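The technician who looks after the picking cell at Rimstead has a habit of patting the side of the bin when she talks about it, the way you might pat an old dog. She has had charge of the cell for 3 years, and she was kind enough to give me most of a Thursday morning and a good deal of coffee.

"People ask about the arm," she said, "and I always end up talking about the cables." She does, too, and at length! The cables have to be long enough for the wrist to turn all the way over and short enough that they don't drag through the parts, and finding that length took her the better part of January. "I tie them, I run it slow, I watch, I cut the tie and do it again. My husband thinks I repair string for a living."

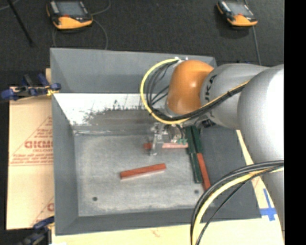
*The arm over the bin at Rimstead, with red and green bars inside and the cables tied back along the gray link.*

The bars are another story. She likes to leave them lying at awkward angles, some up against the side, and let the arm work out its own way in. Her notebook (a real paper one, from Beddoe, getting fat with tape) had the count at 3,371 picks on the morning I came by, 756 of them since she last changed the gripper fingers.

"I check the fingers every 30 picks when they're new," she told me. "After that I mostly listen. You get to know the sound of it closing." She keeps a spare pair in her desk drawer, next to the crackers.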